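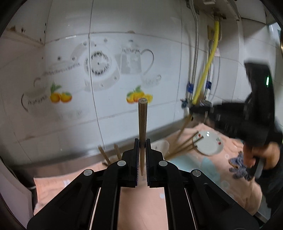

Chopsticks should never live in a drawer, according to Wilma Dekker, and she will say so before you have your coat off. They roll to the back, they get mixed up with the skewers, and you end up setting the table with two that don't match.

Gregor Moffat laughs at this, having heard it for 16 years. He cooks, she sorts, and between them they have written the kitchen column in Tidier since it started. "I used to grab whatever came to hand," he says. "Now I can lay for four while the noodles are draining. It's brilliant!"

Their kitchen is a narrow one, with teapots and oranges on the tiles, and most of what they preach was worked out at this counter. The method for chopsticks is wonderfully simple. Everything comes out of the holder and onto a towel, and then you pair them up by eye and by feel.

"You put the square ends level and look at the tips," Wilma explains. "If one is shorter or has gone a bit furry, out it goes. I love that part. You find pairs you thought you'd lost – it's like socks, only they smell nicer."

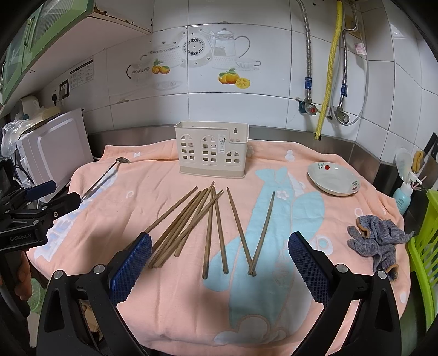
Sorting day: wooden chopsticks on the whale towel, with the house-front holder behind.

The holder gets a good scrub while it's empty, and a bottle brush is the thing for the corners. Gregor is keen on the drying. He leaves the chopsticks out overnight and won't put them back before 11 the next morning, however much Wilma wants her counter clear.

And the ladle? "Oh, the ladle is a whole other column," she says, delighted to be asked. "He wants it on a hook. I want it in a jug. We've been at it since November."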